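Manutenção de um quadro branco: limpeza, marcadores e calha

O quadro branco da sala pequena do Padach esteve quase dois anos sem manutenção. Apagava-se o que lá estava com o apagador de feltro, escrevia-se por cima e, quando um marcador deixava de escrever, voltava para a calha. Em abril decidi tratar do assunto e tomei notas, que são o que se segue. Serve para qualquer quadro do mesmo género, em casa ou num escritório.

O Padach é um espaço de trabalho partilhado com três salas. Uso a pequena duas manhãs por semana, quase sempre para desenhar esquemas de rede antes de os passar a limpo. A Magdalini Spanos, que tem a secretária ao lado da minha, usa o mesmo quadro para horários de turnos. Os horários dela ficam muito tempo no quadro e os meus esquemas duram uma hora. São dois regimes de utilização com efeitos diferentes na superfície, e convém perceber porquê.

O que é uma mancha fantasma

A tinta de um marcador para quadro branco tem pigmento, solvente e um agente desmoldante, em geral oleoso. O solvente evapora em segundos. O desmoldante fica entre o pigmento e a superfície e impede a aderência. É por isso que o traço sai com um pano seco.

Com o passar dos dias o desmoldante perde eficácia e o pigmento começa a agarrar. Quando se apaga um texto antigo a seco, sai a maior parte e fica um resto acinzentado, que se lê de lado. É a isso que chamo mancha fantasma. Agrava-se com três coisas: tempo de permanência, apagador sujo e superfície riscada. Esfregar com mais força resolve pouco, e com o lado verde de uma esponja estraga-se o quadro de vez. Um risco fino no revestimento passa a reter pigmento em todas as utilizações seguintes.

Tipos de superfície

Vale a pena saber o que se tem na parede antes de escolher o produto. Os quadros de melamina são os mais baratos e os mais porosos; ao fim de algum tempo de uso diário ficam cinzentos e não há limpeza que os recupere por completo. Os de aço lacado aguentam melhor, mas a laca é sensível a abrasivos e a solventes fortes. Os de aço vitrificado são os mais resistentes e também os mais pesados, o que obriga a verificar a fixação.

Um íman distingue a melamina simples dos outros dois. Para distinguir o lacado do vitrificado não tenho método seguro sem a ficha do fabricante. Na dúvida, trato todos como lacados.

Material

Usei o seguinte:

Dois panos de microfibra lavados sem amaciador. O amaciador deixa película e a película borra.
Um frasco pulverizador com 300 ml de álcool isopropílico diluído.
Água morna com uma gota de detergente da loiça.
Um pano de algodão velho para a calha.
Um pincel de cerdas curtas para os cantos.
Uma folha de papel para testar os marcadores.
Um saco para o lixo.

Comprei o álcool e os panos na Goossens, a drogaria da esquina, por menos do que custa um frasco de líquido específico para quadros. Já usei um desses, o Dreneo, e não tenho queixas, mas pelo cheiro e pelo comportamento é também à base de álcool. Não lhe notei diferença que justifique o preço.

Limpeza da superfície

Primeiro, apagar tudo a seco, de cima para baixo, em faixas horizontais sobrepostas. Movimentos circulares espalham o pó do pigmento para zonas que já estavam limpas.

Segundo, pulverizar o pano e nunca o quadro. Pulverizando o quadro, o líquido escorre até ao perfil inferior, entra na junta e arrasta para lá a sujidade. Passar o pano humedecido em faixas, virando para uma face limpa a cada duas ou três passagens.

Terceiro, nas manchas que resistirem, escrever por cima com um marcador novo e apagar antes de secar. O solvente da tinta fresca volta a dissolver o pigmento antigo. Funcionou em quase todos os restos dos horários da Magdalini. Numa faixa junto ao centro tive de repetir quatro vezes.

Quarto, passar o pano com água e detergente para retirar o resíduo oleoso, depois outro só com água, depois secar. Muita gente salta este passo. Sem ele, o quadro parece limpo e o traço seguinte sai falhado, porque a tinta não molha bem uma superfície com gordura.

Deixar arejar meia hora antes de escrever. Com a janela aberta, pelo menos enquanto se usa o álcool.

A calha

A calha é a parte mais suja de qualquer quadro e a menos limpa. Acumula o pó que cai do apagador, que é pigmento seco misturado com fibra. Quem pousa lá a manga leva-o consigo para o resto do dia.

Retirei tudo o que lá estava. Escovei com o pincel no sentido do comprimento, da esquerda para a direita, recolhendo o pó na folha de papel dobrada em V. Depois o pano de algodão com álcool, com a ponta do dedo bem metida no ângulo entre a calha e o quadro. O pano saiu preto nas três primeiras passagens. No lado da parede havia uma crosta que só cedeu com o pano deixado em cima uns minutos.

Aproveitei para verificar a fixação. A calha é de encaixe e tinha folga numa das pontas. Bastou empurrá-la até ao fim do perfil. Se fosse aparafusada, teria reapertado à mão, sem aparafusadora: o alumínio fino moi a rosca com facilidade.

Triagem dos marcadores

Antes de repor os marcadores, testei-os um a um. O teste é um traço de um palmo, à velocidade normal de escrita, em papel. Se o traço chega ao fim com a mesma densidade, fica. Se esmorece a meio, vai para recuperação. Se nem começa, lixo.

A recuperação consiste em guardar o marcador com a ponta para baixo durante uma noite, bem tapado. Os que secaram por falta de tinta não recuperam. Os que apenas tinham a tinta acumulada na extremidade oposta recuperam quase sempre. Não recomendo mergulhar a ponta em álcool: escreve durante uns minutos e depois fica pior do que estava, com a tinta diluída e sem desmoldante suficiente.

Verifico também a tampa. Deve fechar com estalido. Uma tampa rachada seca o marcador em poucos dias, por muito cheio que esteja. Quando um marcador gasto tem a tampa boa, guardo a tampa, desde que seja do mesmo modelo. A cor da tampa tem de corresponder à tinta, senão o engano é garantido.

Por fim, limpo o corpo de cada um com o pano de álcool, sem insistir na etiqueta impressa, e devolvo-o à calha deitado. A posição horizontal é a correta para armazenamento. De pé, com a ponta para cima, a tinta desce e a ponta seca; com a ponta para baixo de forma permanente, encharca e pinga.
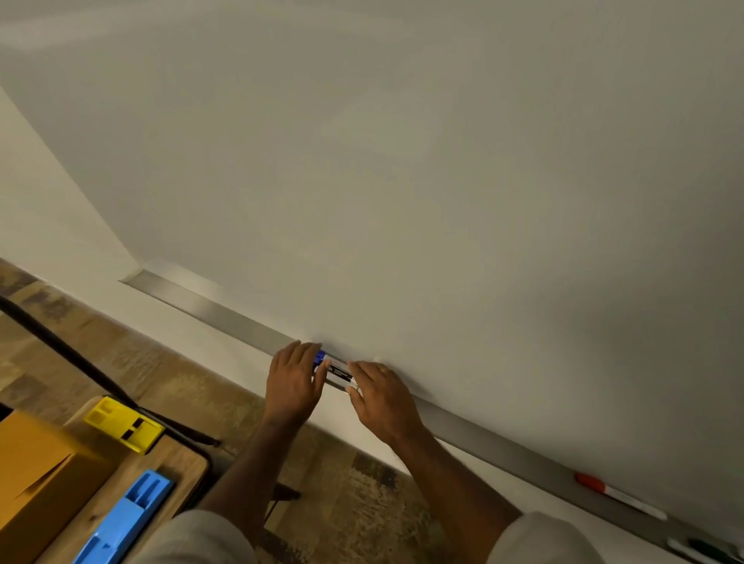 Disposição na calha

Durante anos pus os marcadores como calhava. Agora sigo uma regra simples: as cores mais usadas do lado em que se começa a escrever, as restantes a seguir, o apagador sempre na ponta oposta. O apagador larga pó, e se ficar no meio suja os marcadores dos dois lados.

Todas as tampas viradas para o mesmo lado. Sou destro, seguro o corpo com a mão direita e destapo com a esquerda, portanto prefiro as tampas à esquerda. A Magdalini é canhota e prefere o contrário. Ficou à minha maneira por ter sido eu a limpar, com o compromisso de rever a questão no outono.

Não encho a calha até ao fim. Marcadores encostados uns aos outros rolam em conjunto quando se tira um, e os que caem de ponta no chão raramente voltam a escrever bem, mesmo tapados. Os sobressalentes estão numa caixa no armário do corredor.

Nunca guardar marcadores permanentes na calha. Parece evidente, mas na triagem encontrei um, de formato quase igual ao dos outros. Se alguém escrever com ele por engano, o remédio é o mesmo do terceiro passo da limpeza: cobrir o traço com marcador de quadro e apagar logo. Em aço vitrificado sai bem. Em melamina fica sempre alguma coisa.

Custos e periodicidade

O quadro é um Meldale, já descontinuado. Pedi preço para um substituto equivalente antes de começar, para saber se valia o trabalho: 620 euros com montagem. Gastei uma fração mínima disso em álcool e panos, e ainda sobrou álcool para várias limpezas. A operação completa levou uma manhã, contando com a triagem e com uma interrupção para café.

O plano que afixei no interior da porta do armário é este:

No fim de cada utilização, apagar a seco.
Uma vez por semana, pano com álcool e pano com água.
Uma vez por mês, esvaziar e escovar a calha, testar os marcadores, lavar o apagador.
Nada fica escrito mais de 31 dias. O que tiver de durar mais passa para papel.

A última linha é dirigida aos horários de turnos e foi aceite com reservas.

Notas soltas

O apagador de feltro lava-se com água fria e detergente e seca ao ar, com a face para baixo sobre um pano. Demora mais do que se pensa. Convém ter dois e alternar.

Toalhetes de bebé não servem. Têm loção e deixam película, com o mesmo efeito do amaciador.

O limpa-vidros com amoníaco remove bem a tinta, mas alguns fabricantes desaconselham-no em superfícies lacadas. Deixei de o usar.

O vermelho é a cor que mais mancha, pela minha experiência, seguido do verde. O azul e o preto saem melhor. Não fiz ensaio controlado e admito que dependa da marca. Estou a pensar em deixar quatro traços num canto do quadro durante um mês, um de cada cor, e comparar. Falta convencer os restantes utilizadores da sala a não os apagarem.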